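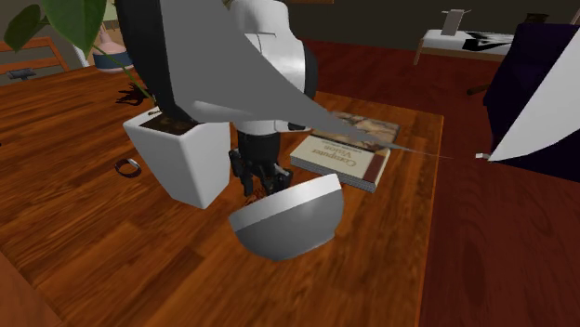 One of the parents at Bedham told us she hadn't set foot in the hall since her own school concert, and that she'd driven past it every week without thinking there was anything in there for her. We have been carrying that remark around with us since the winter, and it seemed the right way into this report, as so much of what your grant has paid for comes back to getting people through the door for the first time.

Progress report to the Szalai Fund
Community Singing and Stage Program, Numthorpe Arts Hall
September 2020

Thank you, first of all, for your patience over the timetable. When we wrote our application we had pictured a full hall and a long run of Saturday workshops, and as you know the year had other plans. Your letter letting us move money between headings came at a very good moment, and we are grateful for it.

What we have been able to do

The singing groups kept going, first by telephone and video and then, when the rules allowed, outdoors behind the hall with everybody well spread out and some very flappy sheet music. There are 6 groups now. The Bedham group is the newest and has settled in beautifully, and the older singers at Birnau House have carried on with their song sheets by post, sending back requests in the margins (a great deal of Gilbert and Sullivan, and one firm vote against it).

The posted song sheets were more work than we had guessed. We have sent out 1,070 since the program began, each with the words in large print and a note on where the tune could be heard. Some families have kept theirs in a folder, and we have been asked whether we might make a proper songbook. We would love to, though it isn't in this year's budget and we aren't asking for it here.

The stage craft sessions for teenagers have been harder. We ran two before we had to stop, and the lighting desk has mostly sat under its cover. We would sooner tell you that plainly than dress it up. The young people who had signed up have all been offered a place when we start again, and most have said yes.

Money

We moved $3,000 from travel and catering into postage, printing and the sound equipment for singing outdoors. The portable speaker has been worth every cent. The tutors' fees are on track, and we paid them for the cancelled sessions, as we agreed with you at the time. A full statement is attached.

What comes next

We hope to bring the Numthorpe and Bedham groups together in the hall for an afternoon of singing, with a small audience if we are permitted one and a recording if we are not. The stage craft sessions will begin again with smaller numbers and a shorter day. We would also like to talk with you about carrying any unspent tutor money into next year, and will telephone your office once the figures are final.

You would be very welcome at any rehearsal. Please dress warmly if it's one of the outdoor ones.

With our thanks and warmest regards,
The program team, Numthorpe Arts Hall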